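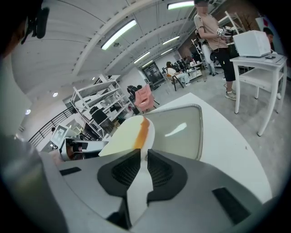 Gripper pads up close, with the tray on the white table just past them.

Community Help > Robotics > Buying and Budgeting

How many hand-held grippers should a small group budget for?

quillback
We are putting together our equipment request for August, and I'd be so grateful for a sanity check from anyone who has been through this. We have 8 people taking turns at tabletop work, mostly trays and small flat things, and the plan is 2 Ravari grippers to start. The quote came to 730 each, pads included. Is that enough, or will we be back asking for more money by winter? I'd also love to know what I'm forgetting, as I always forget something!

Skascombe
Two is a fine start, but please put spare pads in the request now. Ribbed pads like the ones in your picture do wear on the ridges, and ours went soft at the tips long before anything else gave us trouble. We buy a set per gripper and keep it in a drawer. I'd also set aside something for storage and a second table (we spent over 18 weeks sharing one, and oh, the waiting). Ask whether the quote covers shipping, too. Ours didn't, and it was a sore subject for a while.

lowtide_bench
depends what you pick up. get 3

old_marigold
I'd lean toward two as well, and put the difference into a service plan if Rakside or whoever you order from offers one. Do try the grip on a glossy tray with a thin rim before you sign anything. We skipped that and ended up swapping pads in the first month.

Comments

quillback: Shipping was not in the quote. Thank you, thank you.
pelham22: Same boat here, following.

Related
Morris or Ravari for a first purchase?
Storing grippers between shifts
Pad replacement costs, year two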